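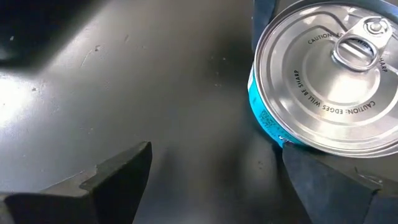 Rirkard, November

How to Measure Your Pupillary Distance at Home

Pupillary distance (PD) is the space between the centers of your two pupils, given in millimeters. A lens maker uses it to place the optical center of each lens in front of the eye. If the number is off by more than a few millimeters, the glasses may cause eye strain, blur or headaches, and the effect gets worse as the prescription gets stronger.

What you need

A ruler marked in millimeters
A wall mirror
A fine-tip marker or a pencil and paper
Even light on your face

Single PD

1. Stand 8 inches from the mirror. Keep your head straight and level.
2. Hold the ruler flat against your brow.
3. Close your right eye. Line up the zero mark with the center of your left pupil.
4. Without moving the ruler, close your left eye and open the right.
5. Read the mark that falls over the center of your right pupil. Write it down.
6. Repeat three times. If the readings differ by 1 mm, use the average. If they differ by more, start over.

Dual PD

A dual PD gives one number per eye, measured from the center of the nose bridge. Few faces are perfectly even, so a pair such as 29 and 34 is possible. The right eye is always written first. Add the two numbers to check them against your single PD.

Progressive lenses need a dual PD. For these, have an optician take the measurement.

Reading glasses

The eyes turn inward to focus on close objects, so near PD is smaller than distance PD. For most adults, subtract 3 mm from the distance figure. Do not subtract anything for single-vision distance glasses or sunglasses.

Entering the number on a Lirell order

Open the prescription form and choose One Number or Two Numbers. The Trurnasik wraparound frame accepts Two Numbers only. Fuchs frames accept either. An entry of 89 or any other value outside the allowed range brings up error 2096. Check that you read the millimeter side of the ruler, then enter the number again.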